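Thread on indoor humidity readings, and why the figure on a cheap display is often read wrongly. It covers one flat in Cokevdale, one winter and one logger moved between several positions.

1/ Relative humidity is a ratio. It compares the water vapour in the air with the most the air could hold at that temperature. Change the temperature and the reading changes, even if the amount of water stays exactly the same.

2/ Most complaints I see take the form "my hallway is damper than my lounge". In a small flat with the inner doors open, the water content is usually much the same throughout. The hallway is colder, so the percentage is higher.

3/ The figure to compare between rooms is the dew point, the temperature at which that air would start to leave water on a surface. The Bandix logger records temperature and humidity only. Stenoria works out the dew point afterwards if you switch that column on. It is off by default, under Units for some reason. 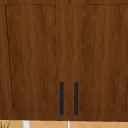
4/ Moisture content in timber follows the relative humidity of the air next to it, with a delay of days or weeks depending on thickness and finish. Wood moves mostly across the grain and very little along it. On a pair of cupboard doors with the grain running vertically, that means movement in width, and the place to look for it is the seam where the two doors meet. Real wood only, of course. A printed finish tells you nothing about movement.

5/ A gap that opens in January and closes by June is therefore a crude humidity record. It is slow, it has no scale and it cannot be exported, but it never needs a battery.

6/ Placement of the logger. I kept it off outside walls, out of direct sun and away from the cooker. A sensor above a kettle measures the kettle.

7/ Cupboards are a separate case. The air inside exchanges slowly with the room, so short peaks from cooking are flattened. If the cupboard is fixed to an outside wall, the back of it also runs colder than the room.
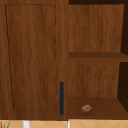

The same water content against a colder back gives a higher relative humidity there, and that is the local figure mould responds to. A dry reading in the middle of the room does not rule it out. Open shelves do better in this respect, as room air reaches the wall more freely.

8/ Logging interval. I used one reading every half hour. Faster is pointless for anything other than a bathroom, and the memory fills sooner. The run I am quoting from has 1257 readings, all from November into December.

9/ Before the run I checked the logger with the salt method. Put damp table salt in a bottle cap, seal it in a bag with the sensor and leave it overnight at a steady temperature. It should settle at 75%. Mine read 2 points high, so I subtracted that throughout.

10/ The salt should be a wet paste with solid still visible. If it has all dissolved, the method no longer holds. If it is dry, likewise. Keep the paste off the sensor itself.

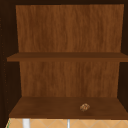 A single check fixes only one point on the scale. A sensor can be right at the damp end and wrong at the dry end. For household use I accept that, as the damp end is the part I care about.

11/ Results. With the heating on in the evening the living room sat at 22 °C and the humidity reading fell every time. By early morning the temperature had dropped and the reading had climbed again. The dew point line over the same hours was nearly flat. Almost all of the daily "humidity swing" was temperature.

12/ The exceptions were cooking and laundry. Those did lift the dew point, and it took several hours to come back down with the windows closed. With a window open on a cold day it took far less. Cold outdoor air at a high relative humidity still holds little water, and once warmed indoors it is dry.

13/ This is the part people resist. Fog outside, 95% on the weather page, and opening the window still dries the room. Compare dew points, indoor against outdoor. If the outdoor one is lower, ventilation removes water — the percentages do not come into it.
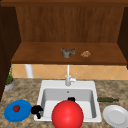
14/ Dehumidifiers. I ran a Grønli compressor unit for part of the period. It is rated at 200 watts and all of that ends up in the room as heat, so the reading falls partly because water is removed and partly because the room is warmer. The tank tells you how much of it was water.

15/ Compressor units lose performance in cold rooms as the coil ices up and has to defrost. In an unheated room a desiccant type is usually the better choice, at a higher running cost.

16/ Limits of all this: one flat, one logger, positions used in turn and not at the same time. I would not draw anything from it about a different building. The arithmetic does carry over.

17/ A few people have asked for the Stenoria template. It is just temperature, relative humidity, the offset and the dew point column, plotted on one axis. I will post the column settings in a reply once I have removed my own offset from them.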